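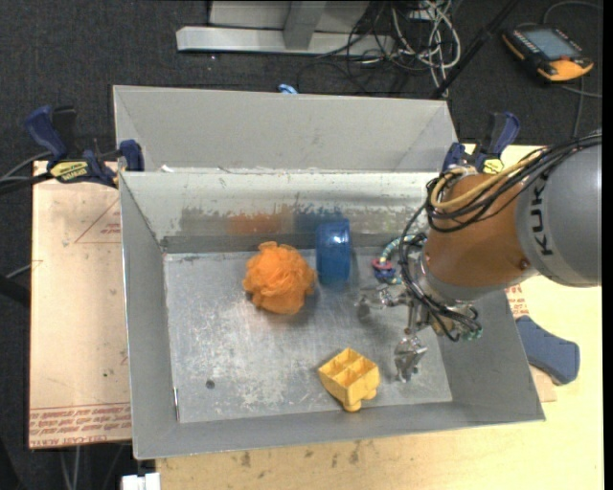

Testers wanted: do bathroom products do what the label says?

Ostska is looking for 75 people to use ordinary wash products at home for 39 days and tell us what they think of them. We don't make or sell any of these products and we take no money from firms that do.

We started this work after reading one too many packets. "Deep cleansing." "Skin feels renewed." Renewed compared with what? Most of the claims we looked at rested on a small survey paid for by the maker, with questions that were hard to answer no to. We would like to ask duller questions and get straighter answers.

What you would do

You will be sent a plain box of unbranded items: body wash, a flannel or a mesh puff, and a bar of soap. Use them in place of your own. Fill in a short form each evening, before 10pm if you can. It takes a few minutes. If you forget a day, leave it blank and don't guess, as we can work with gaps but not with made-up answers.

Some of you will get the cheap version of a product and some the dear one. You won't be told which until the end.

Who can apply

Anyone over 18 living in the UK with a shower or bath at home. You don't need to know anything about skin care. We can't take people with eczema, psoriasis or a known allergy to perfume, or anyone who works for a cosmetics firm. If you took part in the Pramero shampoo study you can still apply.

What you get

£75, paid by bank transfer after your last form comes in. There is no prize draw and no "free gift worth" anything.

What we can't promise

A test this size won't settle much. If the results are dull we will publish them anyway, in full, on the Ostska website.

Apply using the form on our Take Part page by the end of August. Please say which products you use now and why you chose them. "It was on offer" is a perfectly good reason.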